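Unit 4: Looking after the Stondar cell
Notes by Zsolt Veres

Before you touch the gripper, stop the arm and wait for the controller to show idle. Check each finger screw by hand, then with the driver. A loose finger shifts the grip point — the arm won't report it. 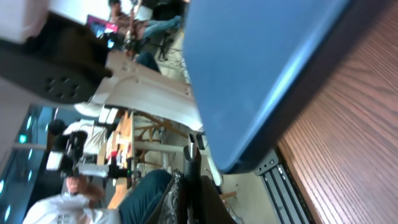 Next, check the bolts on the rail at the table edge. Write the cycle count in the log. Last entry: 2,449. Fingers are replaced at 3,564.

Reading for lab: Csizmadia, section 32.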